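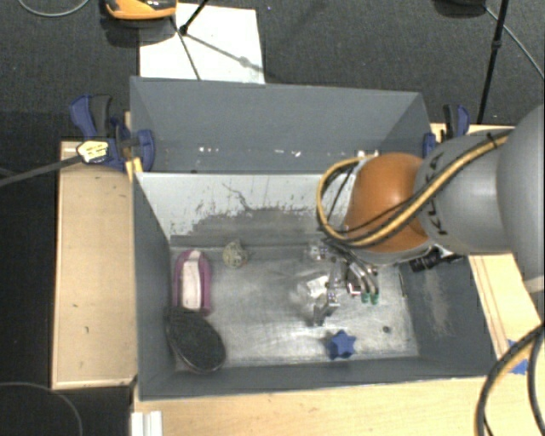 Brollcombe Public Library Brings Back Its Night Reading Room

BROLLCOMBE, Apr 23, 2024 – The Brollcombe Public Library is opening its upstairs reading room after dark again, and this time it will stay open until 10 p.m. all the way through November!

The room closed to evening visitors when the old heating gave out, and readers have been asking for it ever since. It now has new radiators, 20 reading lamps and the long oak tables that many people in town remember from their school days (yes, the carved initials are still there).

"I wrote most of my nursing school papers at the table by the north window," said Gladys Villca, the library's director. "I changed careers, but I never got over that room. I'm so happy to be handing out the good chairs again."

Evening programs start with a poetry night led by Eirlys Ruddock, whose collection "Trollow" is set along the creek behind the library. Duván Puma will follow with a workshop on family letters, open to 20 people. Bring a letter if you have one, in any language.

Tea and coffee will be served on the landing from 7 p.m. Drinks with lids are welcome at the tables.

Entry is free and no library card is needed. Workshop places can be reserved at the front desk.

Press contact: Consuelo Benavides, Brollcombe Public Library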